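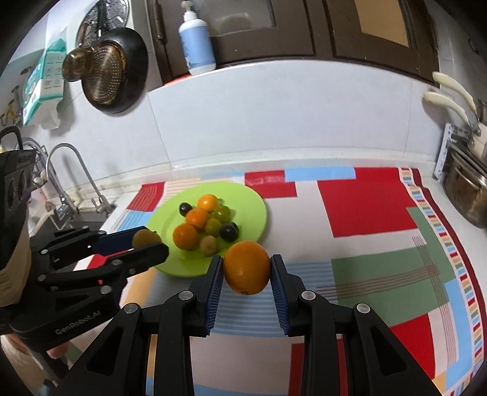 Went to the open day at Onwood on Friday, 25th October. They collect handling data for robots, mostly kitchen and household stuff. Posting my notes here while I still remember them. Long thread, mute me if you need to.

Getting there: the entrance is on the side street, not where the map pin is. I walked past it twice. Sign-in took a minute, then they gave us badges and a cup of coffee and split us into groups.

My group was with Lotte Mulder, who runs the recording sessions. She skipped the slides and took us straight to the kitchen. I appreciated that.

The kitchen is a normal kitchen. Tiled wall, sink, pans hanging on hooks, a patchwork cloth over the work surface. I asked if they had a cleaner setup somewhere. She said they have one and the recordings from it are less useful, so they mostly do it this way now.

First task of the afternoon was fruit on a plate. Small fruit, mixed, on a lime-green plate with a rim. Two hand-held grippers, one per hand, and a person does the picking. The robot comes in much later, when there's enough data to train on.

The grippers are simple up close. Two fingers, some linkages with silver pins, dark blue ribbed pads on the inside of the fingers. The ones we used had GenRobot.AI on the body. The camera is on the tool, so what gets recorded is the fruit and the fingers from very near.

One thing I hadn't thought about: the fruits were all kinds of orange, green and nearly black, piled up touching each other. Lotte said touching is the hard part. Picking up one grape sitting by itself is easy. Picking one from the middle without rolling the other ones over the rim is a different job.

Visitors got to try it. I signed up early so I got a full turn. You hold a gripper in each hand and you can't really feel the fruit. You feel the tool. I squeezed way too hard the first time and Lotte told me to close until it stops and then stop.

Took me four tries to get a small orange one up and keep it there. Round and smooth is worse than I expected. If you grab above the widest part it just slips down out of the pads.

Two hands is harder again. The plan was to lift one with the left, hold it, then lift one with the right. I kept looking at the right hand and letting the left one drift. The man after me did it on his first go and was very calm about it.

Numbers, for people who like them. A good operator records 200 picks in a session. The fruit set had 1072 clips as of that morning. They want the next set to be bigger and to include bowls, which are worse than plates because the sides get in the way of the fingers.

They keep the bad picks too. Drops, double grabs, a finger hitting the rim. Each one gets a label. I asked if mine would go in and she said visitor recordings get deleted the same day, so my drops are safe.

After the kitchen we went upstairs for a talk by Bram Wuyts about what happens to the clips afterward. He covered syncing the two hands, which sounds boring and took up most of the talk. If the left and right recordings are out of step by even a little, the two-handed clips are no good for training.

Somebody asked when a robot will be able to clear a table at home. Bram said he doesn't give dates. He did say they had a robot doing the plate task in August and it was slow but it got through most of a plate. Soft grapes were the main problem.

They didn't run the robot for us, by the way. It was down for a part. I'd have liked to see it, and a couple of people were pretty annoyed since the flyer mentioned it. Check before you go if that's what you're going for.

The Estolo people had a table in the hallway with replacement finger pads you could handle. Ribbed, flat, and one very soft kind that picks up lint. I'd go with ribbed. The woman there said most customers do - the soft ones grip well but need wiping down all the time.

Practical stuff: free, no parking, 3 stops on the bus from the station. Plan on the whole afternoon if you want a turn with the grippers, the line got long. Kids were allowed to try and did fine.

Next open day is in spring, no date yet. I put my name on the list and will post it when I hear.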